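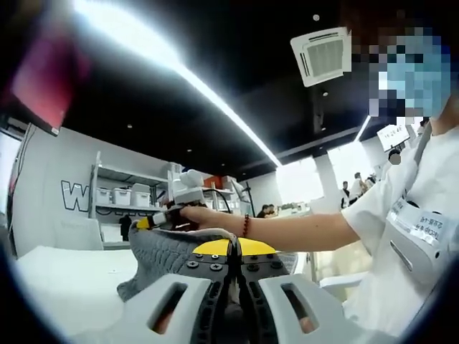 Oct 27, 2020
By Orathai Noiphan

Bumik has a new rule for its hand-held grippers: one page, to be read before picking one up. The old rules ran to 40 pages and were widely admired by the man who wrote them, Ross Baird.

The page covers grip force, finger checks and who may hold what near whose hands. Staff must sign it by February. Baird is preparing a guide to the page.

Recent items
Windance recalls its recall notice
Thongsuk updates robot speed limits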